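Boletín de la asociación de vecinos Basitz
5/2/18

LA ENCIMERA, O CÓMO APRENDÍ A DESCONFIAR DEL LIMÓN

Varios lectores me han escrito después del último boletín para preguntar cómo terminó la reforma de mi cocina. Gracias por el interés. Terminó, que ya es bastante. Los muebles altos cierran, el grifo sale de la pared por donde tiene que salir y el fontanero ha vuelto a saludarme en la panadería. Queda pendiente un rodapié del que prefiero no hablar.

Lo que me ha tenido ocupado estas semanas es la piedra. En el bloque somos ya 3 viviendas que hemos cambiado la encimera en menos de un año, y las tres hemos cometido errores distintos, cosa que demuestra una admirable falta de comunicación en la escalera. Lawal Okeke, del segundo, puso mármol y al mes tenía un cerco con la forma exacta de media lima. Stuart Entwistle, del ático, eligió un granito tan pulido que por la mañana le da el sol y tiene que desayunar con la persiana bajada. Yo pedí muestras.

Pedir muestras es un error de principiante. Uno entra en Petridis pensando que va a elegir entre gris y blanco y sale con una bolsa que pesa como un perro mediano, convencido de que existen quince grises y de que todos le quedan mal al azulejo. Las tuve repartidas por el salón hasta bien entrado junio. Las visitas las usaban de posavasos, lo cual me permitió hacer pruebas de manchas sin gastar un euro.
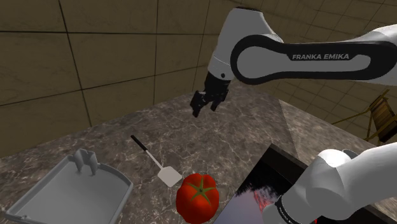
De las pruebas salieron algunas conclusiones que comparto por si alguien está a tiempo. El mármol no se mancha tanto como se quema: el limón, el vinagre y el vino atacan el pulido y dejan una zona mate que no sale frotando, por mucho que uno frote y por mucho que lo haya leído en internet. El sellador ayuda con el aceite y el café, pero contra el ácido hace lo que un paraguas contra una inundación. Un mármol gris con vetas, como el de la foto, tiene la ventaja de que el dibujo distrae, y una marca pequeña puede pasar por geología durante años si el dueño mantiene la compostura. En blanco liso no hay compostura que valga.

El granito aguanta mejor los ácidos, aunque también conviene sellar los más porosos. La prueba es fácil: se echan unas gotas de agua, se esperan diez minutos y, si la piedra se ha oscurecido, toca sellador. Lawal hizo la prueba con caldo. No hagáis la prueba con caldo.

Para la limpieza diaria basta con agua templada, un poco de jabón neutro y una bayeta. Luego se seca. Lo de secar parece una manía de suegra hasta que aparecen los cercos de cal junto al fregadero, y aquí el agua viene tan dura que casi se puede cortar. Nada de lejía, nada de antical y nada de esos estropajos verdes que alguien me ha regalado tres veces.

En cuanto al dinero, yo tenía reservados 500 euros y una idea muy romántica de lo que se podía hacer con ellos. En Allen me los recibieron con cariño y me explicaron que eso cubría, más o menos, el hueco del fregadero y el canto. En Zasetum me hicieron un presupuesto más razonable con un resto de tablero, que es lo que recomiendo preguntar siempre: los marmolistas guardan piezas sobrantes de encargos grandes y, si la cocina es tan modesta como las nuestras, puede salir entera de una. Hay que ir a verla en persona y con las medidas apuntadas. Stuart fue con las medidas «en la cabeza» y le faltaron 2 centímetros, que ahora están rellenos de una silicona beige que él llama junta decorativa.

Si alguien quiere las muestras, siguen en mi casa. Se entregan con sus manchas y hay que venir a buscarlas con carrito. En el próximo número, el rodapié, si para entonces me han devuelto la llamada.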